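People wanted for a sleep and bedtime habits study, Trostville

You have probably read that blue light ruins your sleep, that warm milk fixes it, and that a 60 dollar pillow will change your life. We have read all that too, and most of the evidence behind it is thin. Some of it comes from the people selling the pillows.

The Tuhiwai Sleep Project is looking for 153 adults who will keep a plain paper diary for 15 nights. You write down when you went to bed, when you think you fell asleep, what you ate and drank after dinner, and how you felt at breakfast. You don't wear a watch and you don't download anything. Tayla Mahuika, who runs the study, spent years looking at numbers from sleep trackers and came away doubting most of them.

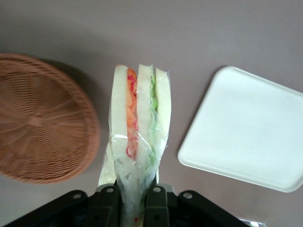

We want good sleepers as much as bad ones. Studies like ours tend to fill up with people who already believe they have a problem, and then everyone acts surprised when the results show a problem. If you sleep fine and think this whole subject is overblown, please apply.

You can take part if you are over 18, live in Trostville or Doltstead, and don't work night shifts. Parents of new babies are welcome, though we can't promise you'll enjoy writing it all down.

There are 2 visits to our office on Grimar Street, one at the start and one at the end. Each takes almost an hour. Brodie Merrick will go through the forms with you and answer questions. He will not tell you how to sleep better - we don't know, and we'd be wary of anyone who says they do after one short study.

Pay is 60 dollars, handed over at the second visit. Missed nights don't count against you. Made-up nights do, and they are easier to spot than you might think.

To apply, leave your name and a daytime number at the front desk, or ask for Declan Goodwin. Calls are returned after 2 p.m. We start in March. The office is closed on Sunday.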